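4.2 Where people look for the vinegar

The Skondville shop was chosen for the second round because its stock had been moved twice in the eighteen months before we arrived, and its regulars were still cross about it. Resentment is an underused resource in retail research. A shopper who has been inconvenienced remembers exactly where the vinegar used to be, and will tell a stranger with a clipboard at some length.

Each participant was given a list of 20 ordinary items and asked to say, before setting foot in the aisles, which shelf they would go to first. They then did their shopping in the normal way while we noted where they stopped, doubled back or gave up. The method follows the one Pretorius set out for library users, with the difference that library users do not usually have ice cream going soft in a basket. We set a limit of 3 wrong turns per item, after which the participant was told the answer. Several took this badly.

Bottled goods gave the most trouble by a wide margin. A tin of tomatoes belongs with tins, and hardly anyone disputes it. A bottle is a more slippery thing. Cooking oil, cordial, soy sauce, washing-up liquid and vinegar all come in bottles of much the same height, and the shop's managers had at one time or another grouped them by shape, by use and by which supplier had paid for the end of the aisle. Participants, for their part, grouped them by whatever their mother had kept in the same cupboard.

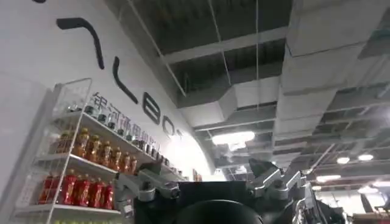
Figure 6. Bottled goods on white wire shelving.

Asked to explain a wrong first guess, participants mostly defended it. One had looked for vinegar beside the crisps and regarded the shop as being at fault, a position the authors have some sympathy with. Another went straight to cleaning products and was pleased to find that the shop agreed with her, at least as far as the large white bottles went. The brown vinegar was elsewhere, and she declined to go and see it.

It would be tidy to report that signs helped. The Flidetti signs, hung from the ceiling in June in a typeface of great elegance, were read by very few people on the way in and by rather more on the way out, when they served mainly as a source of regret. In the Skirneck shop, where there are no hanging signs and the labels are written by hand, performance was slightly better. We put this down to the labels being at eye level, though it may be that people in Skirneck simply pay more attention, as they themselves suggested to us.

Scores also fell with the length of the shelf run. Up to 400 centimetres, people scanned the whole of it before moving on. Past that point they tended to inspect the first stretch with care, glance at the rest and announce that the item was out of stock. It seldom was. The managers we spoke to were well aware of this habit and had responded by putting the slow sellers at the far end, where they continued to sell slowly.

4.3 Second visits

We went back to both shops with the same list and as many of the original participants as would still speak to us.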